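Nivley Verdunklungsstoff von Bedport im Test: Endlich dunkel?

23. Oktober 2018 · 14 Kommentare

So, der Stoff hängt seit sechs Wochen und ich trau mich jetzt mal an ein Urteil. Wer hier schon länger mitliest, kennt das Elend mit unserem Schlafzimmer: Ostseite, zweiter Stock, gegenüber der Parkplatz vom Getränkemarkt mit zwei Flutlichtern, die bis Mitternacht brennen und um fünf wieder angehen. Dazwischen die Straßenlaterne. Ich hab in den letzten Jahren so ziemlich alles ausprobiert, von der Schlafmaske (verrutscht, juckt, liegt morgens unterm Bett) bis zur Alufolie am Fenster, für die ich mir von der Hausverwaltung einen sehr freundlichen Brief eingefangen habe.

Zuletzt hingen da die fertigen Thermovorhänge von Omow, in Dunkelgrau. Die waren ganz in Ordnung, wirklich, aber »blickdicht« und »dunkel« sind eben zwei Paar Schuhe. Wenn die Flutlichter an waren, konnte ich im Bett die Uhr an der Wand lesen. Ohne Brille!

Also Meterware. Bestellt habe ich den Nivley in Schwarz bei Marchal, die haben online das meiste von Bedport da und schneiden auf den Zentimeter zu. Im Shop standen zu dem Stoff 2.942 Bewertungen, und ich gebe zu, dass ich an einem Regensonntagabend peinlich viele davon gelesen habe. 2.536 davon mit fünf Sternen. Bei sowas werde ich immer misstrauisch, darum habe ich mir vor allem die schlechten angesehen. Da ging es fast nur um zwei Sachen: den Geruch und die Fusseln. Zu beidem komme ich noch.

Lieferung und erster Eindruck

Kam nach vier Werktagen, gerollt auf einer Papphülse und nicht gefaltet, dafür gleich mal ein dickes Plus. Wer je versucht hat, aus beschichtetem Stoff einen Knick rauszubügeln, weiß, wovon ich rede. Der Paketbote hat allerdings geschnauft. Der Nivley ist schwer, viel schwerer als gedacht, und meine alte Klemmstange konnte ich direkt vergessen.

Angefasst fühlt er sich auf der Vorderseite weich an, so ein bisschen wie ein dickes Flanellhemd, hinten ist er glatter und etwas steifer. Er fällt in großen, ruhigen Falten und steht nicht so bockig ab wie der billige Bühnenstoff, den ich mal für eine Faschingsdeko gekauft hatte. Das Schwarz ist ein richtiges Schwarz, kein Anthrazit und kein Blaustich. Mein Mann meinte, es sehe jetzt aus wie im Kasperltheater kurz vor der Vorstellung. Er hat sich inzwischen dran gewöhnt.

Der Geruch

Ja, er riecht. Nach neuem Duschvorhang, würde ich sagen, nicht beißend, aber deutlich. Ich habe die Bahnen zwei Tage auf dem Balkon über die Wäschespinne gelegt und danach noch eine Nacht im Flur, dann war es für meine Nase erledigt. Meine Schwester, die bei Gerüchen viel empfindlicher ist, hat beim Besuch nach einer Woche noch etwas gemerkt. Wer da heikel ist, sollte also eher drei oder vier Tage einplanen und ihn nicht gerade am Abend vor dem Geburtstagsbesuch aufhängen.

Waschen soll man ihn laut Beileger bei 30 Grad im Schonwaschgang, nicht schleudern, nicht in den Trockner. Hab ich einmal gemacht. Er kam genauso raus, wie er reinging, nur tropfnass und so schwer, dass ich ihn allein kaum über die Wanne gehievt habe.

Zuschneiden und Nähen

Ich bin keine große Näherin. Geradeaus kann ich, Kurven nur mit Fluchen. Der Nivley franst beim Schneiden so gut wie nicht aus, man könnte ihn theoretisch einfach mit offener Kante hängen lassen. Im Gästezimmer habe ich das auch so gelassen und es stört keinen. Fürs Schlafzimmer wollte ich es ordentlich haben und habe oben einen Tunnel und unten einen Saum von vier Zentimetern genäht.

Was ich gelernt habe: Jeansnadel nehmen, und zwar von Anfang an. Mit der Universalnadel hat meine Maschine bei zwei Lagen schon gemeckert, und bei vier Lagen (an den Ecken) ist mir die Nadel gebrochen. Lange Stiche, sonst perforiert man sich die Beschichtung und hat hinterher eine hübsche Reihe leuchtender Pünktchen. Ratet, woher ich das weiß. Stecknadeln machen übrigens auch Löcher, die bleiben! Ich habe dann mit Stoffklammern weitergemacht, geht wunderbar.

Und rechnet bitte den Überstand mit ein. Ich hab links und rechts je 15 Zentimeter zugegeben und würde beim nächsten Mal 20 nehmen. Das Licht kommt immer von der Seite, und es findet jeden Spalt. 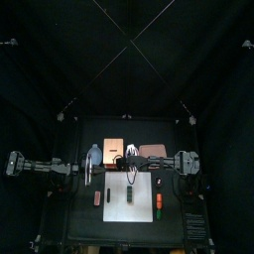
Eine Leserin schrieb dazu schon unter den Ankündigungspost, ihr sei bei schwarzem Stoff jeder Fussel ein Dorn im Auge, sie habe nach drei Monaten entnervt auf Hellgrau gewechselt, und die Dunkelheit sei genau dieselbe geblieben. Außerdem werde ein schwarzer Vorhang am Südfenster im Sommer so warm, dass man die Hand kaum drauflassen wolle.

Zum Sommer kann ich noch nichts sagen, der kommt ja erst wieder. Bei den Fusseln muss ich ihr leider recht geben. Der Nivley zieht alles an, was im Zimmer herumfliegt: helle Fädchen, Staub, bei uns vor allem Katzenhaare. Aus zwei Metern Abstand geht es, aber wenn nachmittags die Sonne schräg reinkommt, sieht man jedes einzelne Pünktchen. Ich gehe jetzt einmal die Woche mit der Kleiderbürste drüber, immer von oben nach unten. Die Klebrolle habe ich auch versucht, die raut mir die Oberfläche zu sehr auf. Falls jemand einen besseren Trick hat, her damit.

Ob ich deswegen auf Hellgrau gehen würde? Fürs Wohnzimmer vielleicht. Im Schlafzimmer mag ich das Schwarz, auch tagsüber, wenn die Bahnen zur Seite geschoben sind. Es macht die weiße Wand daneben irgendwie ruhiger. Geschmackssache.

Aufhängen

Bei dem Gewicht braucht es eine vernünftige Stange. Ich habe eine mit 28 Millimetern genommen, an drei Punkten gedübelt, also auch in der Mitte. Ohne Mittelträger hat sie sich sichtbar durchgebogen und die beiden Bahnen sind immer brav zur Mitte gerutscht, was fürs Verdunkeln ja gar nicht so verkehrt wäre, aber doof aussieht.

Oben ist der Schwachpunkt. Egal wie dicht der Stoff ist, über der Stange kommt das Flutlicht raus und malt einen Streifen an die Decke. Ich habe mir aus dem Verschnitt eine kleine Blende genäht und mit Klettband an ein Holzbrett gemacht, das Brett sitzt auf Winkeln direkt über der Stange. Sieht selbst gebastelt aus, ist es ja auch. Der Unterschied ist enorm! Wenn ihr nur eine einzige Sache aus diesem langen Text mitnehmt, dann bitte die Blende.

An den Seiten habe ich kleine Magnete in den Saum gesteckt und das Gegenstück an die Wand geklebt. Zwei davon sind schon wieder abgefallen, der Kleber mag unsere Raufaser nicht. Kommt im November neu, dann mit Schrauben.

Und, wie dunkel ist es nun?

Dunkel. Richtig, richtig dunkel. In der ersten Nacht bin ich auf dem Weg ins Bad gegen den Türrahmen gelaufen. Der Stoff selbst lässt bei mir nichts durch, ich habe ihn mit der Taschenlampe von hinten angeleuchtet, und außer an meinen verunglückten Nahtlöchern war nichts zu sehen. Die Omow-Vorhänge haben beim gleichen Versuch geleuchtet wie ein Lampenschirm. Die kosten allerdings auch weniger als die Hälfte und man muss nichts nähen, der Vergleich hinkt also ein bisschen.

Geschlafen habe ich seitdem besser, wobei ich da vorsichtig bin, im September war auch einfach das Wetter angenehmer. Was ich sicher sagen kann: Um fünf wache ich nicht mehr auf, wenn drüben das Licht angeht. Dafür verschlafe ich jetzt gelegentlich. Ein Lichtwecker steht auf der Wunschliste.

Nebenbei schluckt der Stoff auch etwas Schall. Wunder darf man keine erwarten, die Leergutkisten scheppern immer noch, aber im Zimmer selbst hallt es weniger. Und es zieht nicht mehr vom Fenster her, ich bin gespannt, wie sich das im Winter macht.

Was mir nicht gefällt

Der Preis natürlich. Mit Zuschnitt, Versand, Stange und Klettband war ich am Ende deutlich über dem, was ich mir vorgenommen hatte — und ich hatte mir schon viel vorgenommen. Der Beileger von Bedport ist außerdem ein Witz, ein Zettelchen in acht Sprachen, auf dem steht, dass man den Stoff nicht essen soll, aber kein Wort zur richtigen Nadel. Und die angegebene Breite stimmte bei meiner Rolle nicht ganz, an einem Ende fehlte fast ein Zentimeter. Marchal hat auf meine Mail hin schnell geantwortet und mir einen kleinen Betrag gutgeschrieben, da kann ich nicht meckern.

Und dann eben die Fusseln. Wer mehrere Tiere hat oder einen flauschigen Teppich, sollte sich das mit dem Schwarz gut überlegen. Es gibt ihn auch in Sand und in einem Graublau, das auf dem Farbmuster sehr hübsch aussah.

Meine Wertung

Verdunklung: 5 von 5
Verarbeitung: 4 von 5
Geruch: 3 von 5
Pflege: 2 von 5 (Katze!)
Preis: 3 von 5

Ich würde ihn wieder kaufen, fürs Schlafzimmer sofort. Den Rest der Rolle nähe ich demnächst für die Dachluke im Gästezimmer zusammen, da muss ich mir für die Schräge noch etwas überlegen, vermutlich Druckknöpfe. Falls jemand von euch schon mal ein Dachfenster mit so schwerem Stoff verdunkelt hat: Schreibt mir bitte, bevor ich wieder Löcher mache, wo keine hingehören.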